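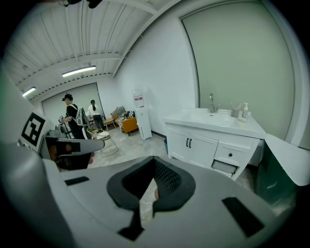
The trouble with the story, the editor at Landia wrote, was that it ended on page 7 and went on to page 27. She had marked the place with a pencil line and put nothing after it.

The writer read the letter at the sink, then again sitting down. It was the first reply in three years that had not been printed on a slip. The magazine paid in copies and came out twice a year from an address above a shoe shop in Tullemano, and she had sent it the ferry story because the ferry story had been everywhere else.

She got the pages out and found page 7. The widow had crossed to the island with her husband's coat over her arm. She had asked the man at the ticket window whether he knew the coat, and he had said he did. Then came the pencil line. After the line there were twenty pages in which the ticket man explained how he knew it, the widow stayed the winter, a roof came off, and the coat was buried in a field.

She had written those twenty pages between five and seven in the morning, before work, from the end of one March to the end of the next. The roof alone had taken until June. She had rung a roofer about it.

At work she typed up minutes for the water board. That day she typed eleven pages on the Jara pumping station and noticed that they too had ended some time before they stopped. The board had agreed to mend the pump on the second page. Everything after that was people saying they had agreed.

She thought about her reply on the bus. She wanted to say that a story was allowed to go on. She wanted to say that the roof mattered, that without the roof the widow had no reason to stay and without the winter there was no burial, and that the burial was the reason she had started. She had seen a coat lying in a field once from a train, with its arms out, and had gone home and begun.

She wrote this down that evening in a letter of four sides. When she had finished she saw that the letter ended at the bottom of the first side. She put it in the drawer with the others.

Her sister telephoned and asked what was new. She said a magazine had written to her.

"To say yes?"

"To say it's too long."

"Well, cut it, then," said her sister, and went on to the matter of their mother's boiler, which was an Indura and could not be got to light. They had both told her not to buy it. They talked about the boiler for half an hour.

On Saturday she took the first seven pages to the library and read them as if she had found them there. She sat at the table by the radiator where the old men did the crossword. She read slowly. The widow got on the ferry. The widow was sick over the rail, on the side away from the coat. The ticket man said he knew it.

She turned the page over and there was the back of the page, white. She did not like it. It felt like putting a foot down for a stair that was not there. She sat a while with her hand flat on the paper, and then she read the seven pages again and did not like it again, but in a different place. This time it was the sickness over the rail. That had been put in so that the ticket man could mention it in the spring. Without the spring it was only a woman being sick.

She crossed it out. Then she crossed out the name of the boat, and the sandwich, and a long paragraph about gulls that one of the earlier slips had called promising.

By closing time she had five and a half pages. The old men had gone and left the crossword with two clues undone.

She typed it fresh on Sunday. At the top she put the number of words, as they asked, and it came to just under 2,000, where it had once been nine. She moved the question at the ticket window to a new line. She tried the ticket man's answer three ways. He said, "I do." He said, "Yes, I know that coat." In the third he said nothing and put out his hand to feel the sleeve, and she left it at that and went to hang the washing out.

The washing was mostly towels. While she was pegging them she thought of something the widow could say back, and it was good, and she went in with wet hands and wrote it on the envelope so as to have it. It was a line about the lining. It would have gone well at the top of page 8.

She posted the story on Monday without the line. The woman at the post office weighed it and said it was a small letter now, and charged her the lower rate.

Nothing came in the first month. She did not start anything else. She got up at five all the same and sat at the table with the lamp on, and some mornings she took out the twenty pages and read a few of them. They were not bad. The roof was very good. She had the sound of it right, the nails going one after another along the beam before the sheets lifted. The roofer had told her that, and she had forgotten that he had, and for a moment she thought she had made it up.

She began to wonder what sort of person would live under a roof like that if there had been no widow. A man with hens, perhaps. He would have heard the nails before anyone. He would have gone out in his socks.

She turned over the envelope with the line about the lining and wrote underneath it, He went out in his socks. It was twenty past five. She had until seven.

The letter from Landia came on the Thursday, and she put it behind the clock and finished the page she was on before she opened it.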